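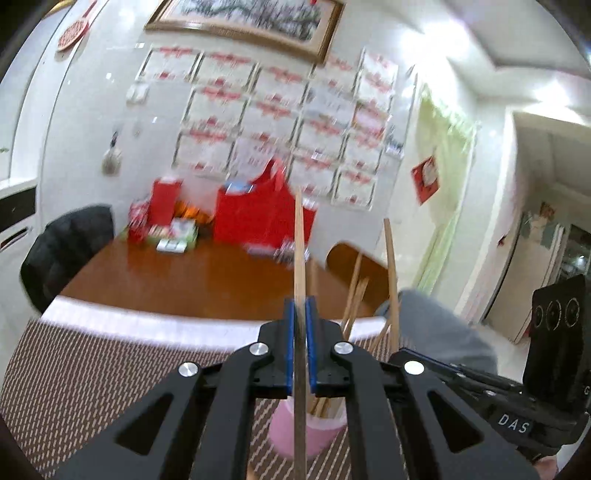

Which exercise should a new club team set up first?

Start with the stick transfer in Section 3. It needs only a cup, a bundle of wooden sticks and the grippers, and it exposes poor grip alignment sooner than any of the block exercises.

Home | Contents | Section 2 | Section 3 | Section 4 | Parts list

SECTION 3. STICK TRANSFER, HAND-HELD GRIPPERS

3.1 Scope

This section covers laying out the station, fitting and checking the finger pads, and recording a run for the Kestach project. It applies to all teams entering the Holerport club round. Teams using the arm-mounted gripper should read Section 4 as well.

The task is to move sticks singly between the cup and the mat. A run is 14 sticks. Each run is recorded from start to finish without a pause.

3.2 Laying out the station

1. Choose a table that does not rock. Both operators must be able to reach the centre without leaning on it.

2. Cover the working area with a patterned cloth or mat. A plain glossy surface gives the tracking software too little to follow, and the recorded path will drift.

3. Pull the cloth flat and tuck in any loose corners. Folds under the cup will tip it.

4. Place the cup within reach of the right hand. Use a cup with straight sides and a flat base.

5. Count the sticks into the cup. Discard any that are split or bent.

6. Switch on the room lights and leave them on for the whole session. Do not change the lighting between runs in the same set.

NOTE: Objects in the background may stay where they are, but they must not be moved during a set. Ask anyone not taking part to keep away from the far side of the table.

3.3 Checking the grippers

1. Close each gripper with nothing in it. The finger pads must meet along their full length.

2. If the pads meet only at the tips, loosen the pad screws, press the pads together and tighten again. Repeat the check.

3. Wipe the pads with a dry cloth. Do not use alcohol or glass cleaner.

4. Open and close each gripper 8 times. The movement should be smooth, with no click at either end.

5. Confirm that the camera lenses are clean and that the cable is clear of the linkage.

CAUTION: Keep fingertips out of the openings in the gripper arms while the trigger is in use. The linkage closes quickly and will pinch.

3.4 Holding a stick

Grip position decides most of the score in the Drokberg marking scheme, and it is worth an evening's practice before any recording is made. The stick should sit between the pads and in line with the fingers, so that it can be lowered without swinging.
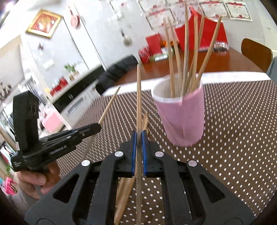

Angle faults are marked separately from drops, and a team can lose a set on them without dropping anything. The marker compares the line of the stick with the line of the fingers at the moment of release. An upright hold, like that of the chopstick between the two blue pads, scores full marks. A slanted hold, like that of the skewer in the other gripper, is acceptable during practice but is marked down at release into the cup. Skewers may be used for practice only. Keep the pointed end away from faces and from the other operator's hand.

3.5 Recording a set

1. Start the recorder and wait for the steady tone.

2. Hold both grippers still above the mat for 3 seconds.

3. Carry out the run. If a stick falls to the floor, leave it and carry on.

4. Return both grippers to the starting position and stop the recorder.

5. Enter the run number and operator initials on the Ng sheet before the next run begins.

6. Complete 3 runs to make a set. Operators may change over between sets but may not change over within one.

NOTE: A run with a missing tone at the start cannot be aligned and will be rejected on upload. Check the first file of the session before recording the rest.

3.6 Faults

Stick turns in the grip: pads dirty or out of line. Repeat 3.3, steps 1 to 3.

Cup moves when a stick is lifted: the bundle is too tight. Use a wider cup.

Recorded path jumps: lens covered by a sleeve or hand. Roll sleeves up and repeat the run.

Gripper does not open fully: cable caught in the linkage. Switch off before freeing it.

Kestach Student Robotics Project, Holerport | Contact the club desk | Copyright Kestach | Back to top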